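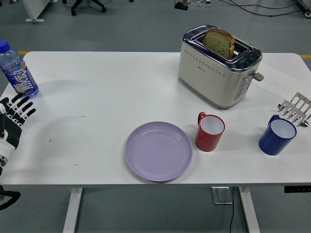
What the hand remembers

By Telmo Carrasco
28 Feb 2021

I have been teaching the robot for five weeks now, and I am still learning how to explain my work to my mother. She asks me: do you program it? No, I say, I do the thing and it follows me. I wear the gloves and the headset, I move my hand, and the robot's hand moves a little after mine. All of it is recorded. When we have enough good recordings, Yolanda gives them to the model and we see what it has learned from me.

Our task this month is breakfast. The slice must go from the toaster to the lavender plate, and the plate must not travel across the table while you do it. It sounds like nothing. I have made toast since I was eight years old and I never had to think where my thumb was.

The first difficulty is that I feel nothing. In my own kitchen my fingers tell me when I have the bread. With the gloves I have only my eyes, and my eyes are in the wrong place, because I see from the robot's head and it is taller than me. In the first days I closed the hand too early, in the air, again and again. Or I closed too much, and then we had crumbs in the joints of the fingers and Yolanda came with the small brush.

The second difficulty is more strange. I must be slow, but I must not hesitate. If I stop in the middle to think, the pause is also recorded, and the robot will learn to stop there too, as if it was thinking. We threw away 19 recordings in one afternoon for this reason. They were successful, the toast arrived on the plate, but they were full of my doubts. I was quite sad about it.

Hòa Phí, who taught me to use the gloves, told me to breathe out when I reach. She learned this from her years of drawing. I tried it and my line became cleaner — not every time, but more often. Now I do over 30 good ones in a day, and then my shoulder says enough.

On Friday we let the robot try alone. It went to the bread with the wrist turned a little outward, and I knew that wrist. It is how I hold things since I broke my arm on the ice in Estitz. I never taught it on purpose. The slice fell beside the plate, and Yolanda wrote it down as a failure.

Next week we start with the mugs. I have already asked for the bigger gloves.

5 comments | 8 shares

© Telmo Carrasco | Contact | Back to top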